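Cultural Exchange Office Marks a Season of Shared Textile Heritage 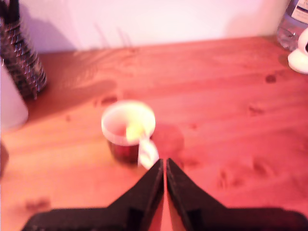 BAVER, February – The Cisisia Centre for Cultural Exchange has confirmed that its textile heritage program will continue for a further 3 years, with 75 garments to be lent by families and regional museums.

Program director Chin-lung Lai said the renewal followed lengthy discussions with partner institutions in Tseng.

“Ceremonial dress carries a record of trade, marriage and faith,” Lai said. “Our responsibility is to present that record accurately and to honour the households that have kept it.”

The catalogue currently lists 2325 items. Under the new agreement, four visiting curators will review the entries for embroidered coats and wedding headdresses, many of which were labelled decades ago in one language only.

Cheng-en Yu, who oversees loans, said lenders would retain full ownership and could recall a piece at any time.

“Some families wish to wear the garment at the new year, and we will arrange its return,” Yu said. “The display will be adjusted accordingly.”

The first loans will be shown at Leteck Hall. Enquiries from prospective lenders should be directed to the Centre's loans office.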